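Notebook, Lerley shelf
October, started 9:40, coffee in hand

OK so today is pigs and trucks. I promised Signe I'd write up the tidy-away arrangement properly this time instead of leaving her a page of arrows, so this is me being good.

Where we were: the shelf is the old two-tier one, the pale wood one with the rounded sides, and the plan is to send it to the playroom at Bumanton with a set of small toys that live on it. Pigs on the top, vehicles underneath. That's the whole rule. Hafþór wanted a third category (he always wants a third category) but a kid who's been told it's time to go home will put up with one rule, maybe, and two is pushing it. So upstairs is for pigs and downstairs is for anything with wheels.

I did a few rounds of tipping everything out and putting it back, to see how it feels to do from the messy end. The leafy mat stays. I was a bit against it at first, because I thought small stuff would disappear in the pattern, but the leaves are such a soft gray-green that the pigs jump right out at you. The green on the toys is the one to watch. I looked straight past the little green-and-yellow one twice.
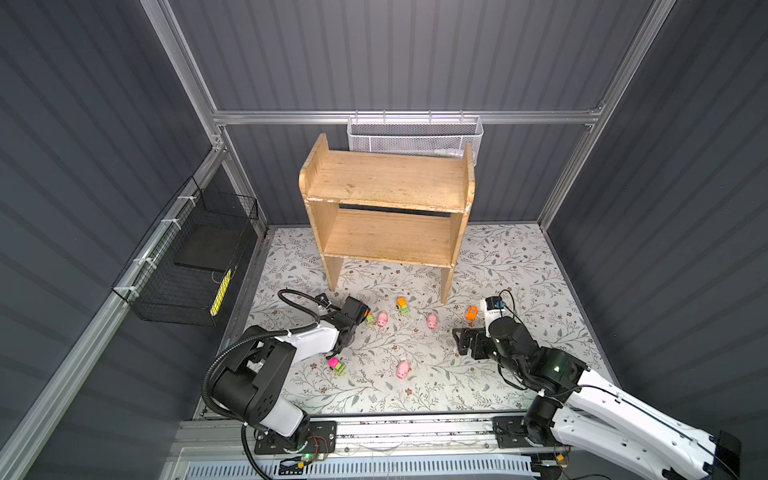

Anyway, the shelf itself. I put it on the parcel scale first thing and it came out at 747 grams, which surprised me, I'd have bet on more. Light enough for a kid to drag off with everything still on it, and they will! Ea thinks we should screw it to something. I'd like to leave it loose and see what Bumanton say, they know their own kids. Writing both opinions down here so we can argue about it over lunch with the evidence in front of us.

The wear. There's chipping along the front edges where the white paint has come away, and the wood is rubbed at the corners. I like it, it looks like a shelf somebody had a nice time with. But I'm not sending out anything with a flake that can come off under a fingernail, so the front edges need doing before it goes. Plan:

- scrape back whatever lifts, leave whatever doesn't
- 100 grit by hand, along the edge only, don't go wandering onto the flat
- wipe, then look at it again in daylight by the window
- 2 thin coats of the Forkora wax, overnight in between

Lộc says to strip all of the white and be done. He may well be right, it would save touching up later, but then we lose the last of the old color and I'm sentimental. Decide after the scraping.

The side pieces need a look too. The top edge of the plank is rough, with the fibers standing up, and then it rounds over at the end where it's gone smooth and worn. Same piece of wood, two completely different feels. I ran my thumb along it and didn't pick up a splinter, but my thumb is 54 and lives in a workshop, so that's no kind of test. Sand it. There's a small dark spot near the rounded end as well, a knot or a hole, I couldn't decide which even with my glasses on. If it's a hole it gets a dab of filler, if it's a knot it stays as it is.

I also wanted to know if the pigs crowd up against that side when you put them down in a hurry. They do, a bit, it's a natural place to park one.

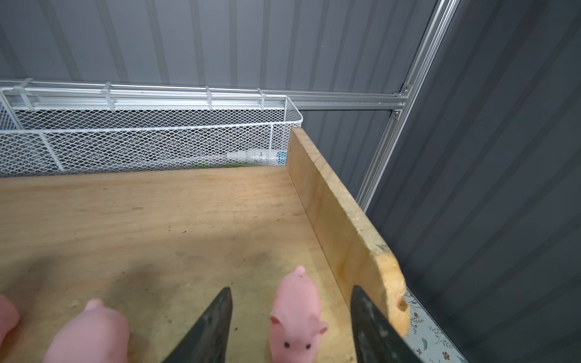
Three pigs on the board, the one by the upright plank with its snout down.

Heloísa asked me for notes on the pigs themselves for the reorder, so here goes. They're matte and kind of rubbery, and they stand well on a flat board. Ears flare out to the sides, which gives you something to pinch if your fingers are small. Little black dot eyes, and the two nostrils, which I'm very fond of. I'd been planning to ask Minami if they do them in a second color so we could have a harder version of the game, but now I don't want to. A whole row of pink is funny. Leave them pink.

What I don't know is how the surface holds up to being washed a lot. Ask Minami about the dishwasher. Ask them about the smell too, the first batch had a new-boot smell when I opened the bag and Ea moved her chair.

Half past eleven now. Second round, and this time I tried starting with the trucks to see if the order matters. It does for me! If the pigs go up first I start feeling finished as soon as the top looks good, and I lose interest in the rest. With the trucks parked first the pigs are a kind of reward. No idea if a four-year-old works like that, but I certainly do. I'd write it on the card as a suggestion: park first, then pigs.

Trucks go side by side with their noses to the front. I tried them nose to tail as well, like a queue at a ferry, and it looks sweet but it eats the board. Side by side you keep the whole right-hand part of the lower shelf free and there's room for more.

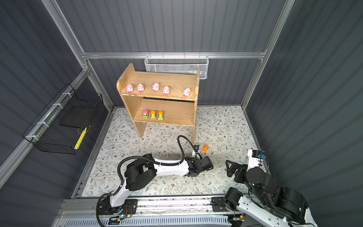 The other thing I keep changing my mind on is whether the pigs should have places. Signe's first sketch had a dot on the wood for every pig. I see the point, you'd know right away if one was missing. But I've been putting them down any old way and it's fine, a gap here, one a bit forward of the others, and it still reads as a row of pigs to anybody walking past. If we put dots down then a crooked pig becomes a mistake, and I don't want anyone corrected over a crooked pig. So I'm voting no dots. If Bumanton want to be sure they've got the lot at the end of the day they can count, it's good practice.

The little orange car is my problem child. It goes downstairs with the trucks by the rule (wheels), but it's a different sort of thing, a car and not a truck, and I noticed I leave it for last on every round. I might ask Hafþór if he has another car or two in his drawer so it has company. He'll say this is the third category. It isn't, Hafþór. They're all vehicles.

Height: top board is comfortable for me sitting on the floor, so it should be good for the small ones standing. The lower shelf you have to go in from the front with your hand flat, and I caught my knuckles on the edge above a couple of times. Another reason to do that front edge nicely. Round it over a touch while the sandpaper's out.

Materials so far, for Lộc's spreadsheet: one sheet of the 100 grit, the tail end of a tin of wax, no new wood. I'd put nearly 800 kroner down for the pigs when we opened this page back in the summer and it looks like we'll stay under that, if Minami don't put the shipping up again.

Stopped for lunch (we did argue, it's one each for screws and no screws, with Lộc eating his sandwich). Came back and thought about the card, the one that goes on the wall at Bumanton so people can see what goes where. I want it to show things halfway, with some of it put away and some of it still to do. A finished shelf is a nice thing to look at but it doesn't tell you what to do with your hands.

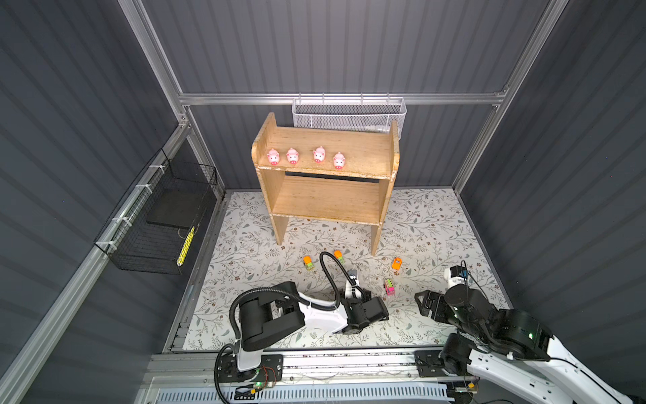
Four pigs along the top board, vehicles on the mat.

Signe, have a think and tell me if you'd rather have the card with the lower shelf started, I can go either way.

Left to do:

- scrape and sand front edges, round over the upper one
- filler or no filler in the dark spot (look with the lamp)
- wax
- write to Minami: washing, smell, price for another bag
- wording for the card, short, "park first, then pigs" or something like it
- ask Hafþór about cars, nicely

Packed up at 3:15. Sandpaper is in the second drawer, I moved it, sorry Ea.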